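I woke up early, before six, and lay there listening to the birds having their argument in the jacaranda outside the window. We have been in Whiteley for a month now and I still haven't got used to how loud the mornings are. At the old place it was trucks and the man with the leaf blower. I made coffee and took it out to the front step in my robe, which I would never have done in the city, and two people walking dogs said good morning as if a robe was a perfectly fine thing to wear at the curb.

I have been meaning to write down what I think of the neighborhood while it is still new to me, before I stop noticing things. So today I gave myself the job of walking the whole of it, from our end down to the river, and then coming home to write it up with my feet on a chair.

Whiteley is small, really. It used to be its own little town, with its own mayor and its own waterworks, until Latau grew out and swallowed it, and you can still see the old town name over the door of the post office. The streets near us are all narrow and shady and the houses sit close to the sidewalk. Then you cross Cudby Road and everything opens up – bigger lots, newer roofs, walls with gates in them – and I must say it is handsome over there but I was glad to get back to our side, where people leave their bicycles on the porch.

I stopped at the bakery on Cudby Road and had a cheese roll, still warm, and then (I will admit it only in here) a second one for the walk. The woman behind the counter told me the building was a stable once and that there were only 2,000 people living out here when her grandmother was a girl. I could have stayed all morning. She wanted to know where we had moved from and whether we had found a dentist yet, and I came away with a dentist's number on the back of a paper bag.
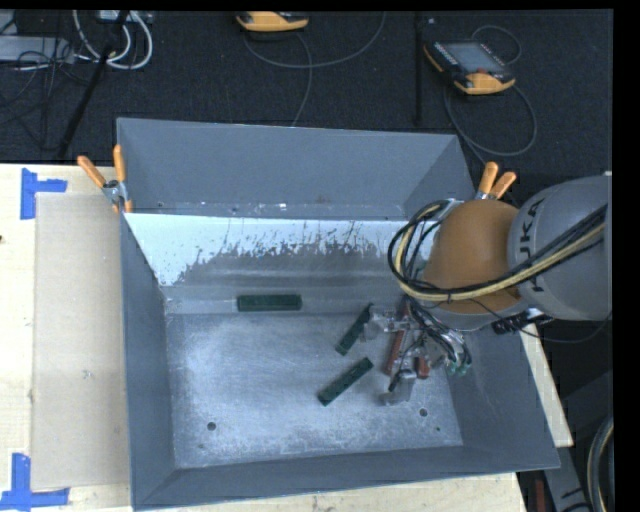 Do I miss living downtown? I miss being able to walk to the movies at night, and very little else so far.

The park was the best part of the day. It runs along the river for a good long way and there are picnic tables under the trees, most of them taken by lunchtime, with grandmothers and coolers and children running in and out of the sprinklers. I found half a bench next to a man reading the paper and we sat like old friends without saying a word. The path keeps going to the Jetau footbridge, and from the middle of it you can look back and see the church tower and the water tank and the whole hill of rooftops. I tried to pick out ours and I think I had the wrong one.

On the far side is Jetau proper, which everyone here talks about as if it were another country. It has the market and the good hardware store and, by the sound of it, the better school. I only went as far as the first corner because my left shoe had started to rub. I'll go back for the market in February, when they bring the peaches in.

I took the number 4 bus home. It goes the long way, up past the clinic and the library, and I didn't mind a bit. The library is closed for painting until the end of the month, so my card will have to wait. I did get a look at the new apartments going up behind it, 100 of them according to the sign, and there were plenty of opinions about that on the bus. Half of them thought it would ruin the parking and the other half had a daughter on the waiting list.

Home by 4, blister on my heel, and soup for supper. The evening has turned cool and somebody down the street is practicing the trumpet, the same eight notes over and over – getting better, I think. I want to find out what the low brick building next to the post office used to be. I'll ask at the bakery tomorrow, and I suppose I'll have to buy another roll.

Contact | Copyright, all entries by the author of this diary | Back to top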